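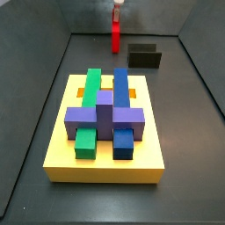
About Cerko

March 12, 2018
By Andri Holzer

People who find this page usually want to know one thing: can a machine do the chores yet? Some of them, slowly, if you put everything where the machine expects it. Folding a fitted sheet is still your job. So is finding the lid that goes with the pot.

Cerko is 4 people in two rooms in Dirnitz. We test what robots can do with everyday work at home and on the shop floor, and we write down the results, including the dull ones. Our customers are firms like Hasska and Nørgaard, who would like to hear the bad news before they buy 13 of something.

A lot of our work starts with blocks. A purple crosspiece sitting over a green bar and a blue bar asks the same things as a shelf bracket or a dishwasher rack – which part goes first, how hard to push, when to back off and try again. A child will do it for a cookie. The machines want a week of setup and good lighting.

In January we added a kitchen bench and 3 new shop-floor tasks: sorting screws, hanging parts on hooks and closing cardboard boxes. The boxes are winning.

We give tours to anyone who asks politely. Bring a chore you hate and we will tell you how many years you have left with it. Coffee is made by hand.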